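February 1, 2026

Desk sort, long table by the display kiosk. Started on the left end and worked toward the right.

The two tabletops have crept apart again at the join. Pushed them together and clamped them for an hour, no glue. The front edge is chipped and catches sleeves. Makis Kouris wants to sand it; I would put edge tape on it and leave the sanding for April when we can take the tops outside.

Cardboard organizer goes on the right side. I cut the dividers from Turkora shipping cartons, 39 cm for the long ones, slotted halfway so they cross without tape. Small partitions along the top for adapters and screws, two big bays below for chargers and anything with a cord attached. The first version had 9 small partitions and they were too narrow to get fingers into, so now there are fewer.

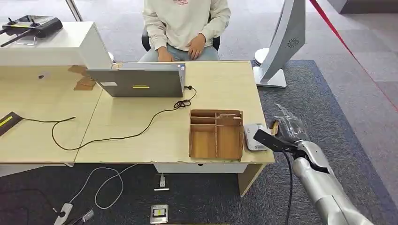
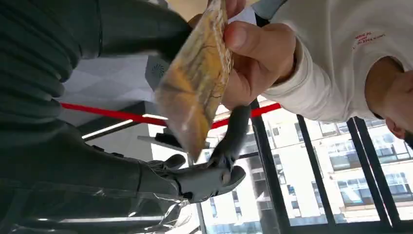
Cables are the part still not done. The black one by the laptop needs a proper tie and a route along the back, off the front edge where a knee can pull it. Waltico clips are in the drawer but the adhesive ones don't hold on this wood. Try the screw-down type.

Handheld controller: keep it on top of the white cabinet for now. Antennas folded before it goes in any box – one of the old ones got bent that way.

Offcuts: kept the flat pieces bigger than a hand, the rest to recycling. The folded stand works fine as it is and costs nothing, so no need to order the Otomer one.

To do:
– label the two large bays
– screw-down clips, back edge, one every 90 mm
– ask Hajji about returning the spare chair
– check the join again after a week of use

Makis has the clamps.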